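Gronville band concert: big promises, thin details

2025-11-30

By Marama Partington

The Gronville Community Band says its winter concert will be the largest it has ever put on. It has said that before. Last year's "largest ever" show ended up in a school cafeteria with half the trombones missing, so readers may want to wait for the printed program before getting excited.

What has been confirmed is fairly modest. The concert will be held at the Rudd Hall, which holds 653 people when the balcony is open. The band would not say whether the balcony will be open. The guest soloist is a cornet player from Cuneck whose name was on the first poster and is missing from the second. A spokesperson for the band said this was a design choice. Asked whether the soloist had signed a contract, the same spokesperson said talks were "in a very good place."

Tickets are $12 at the door. The band is also pushing an advance price of $8, sold only through Clollora, an online ticket seller that adds a $2 fee at checkout. That brings the real advance price to $10, a figure that does not appear on either poster. 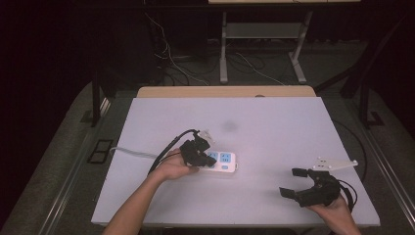 What will they play?

Hard to say. The spring newsletter promised a full suite by a local composer, written for the occasion. The fall newsletter promised "selections" from it. The latest email to members mentions one movement, to be played "if rehearsals allow." The rest of the evening looks a lot like last year: two marches, a medley of movie themes, a slow hymn setting and a carol sing-along.

None of that is bad music, and the band plays marches well. The clarinets in particular have come a long way under the current director. But people who paid last year to hear a new work and got a medley instead have a right to ask what they are buying this time.

The director said in a short written reply that the new piece is "challenging but coming together." The reply did not say how much of it has been rehearsed, or whether every part has been handed out. One low brass player, who asked not to be named, said he got his part in November and was still waiting for the last page. 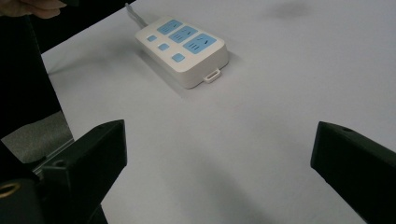 White power strip on a tabletop.

Then there is the money. The band says profits will go toward new timpani. It said the same thing in the two previous years, and the old timpani are still in use. According to the spokesperson, earlier proceeds went to hall rental and sheet music, and the timpani fund is "growing steadily." A request to see the balance was politely turned down.

The hall's acoustics are another open question. Rudd Hall was built for meetings, and anyone who has heard a loud brass section there will remember the echo off the back wall. The band says it will hang curtains. It had no answer on who will pay for them. 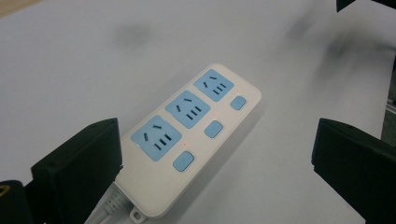 Three outlets, each with its own small switch button.

Doors open half an hour before the music starts. The posters give two different start times, 7:00 and 7:30, and the band said a corrected version is on its way.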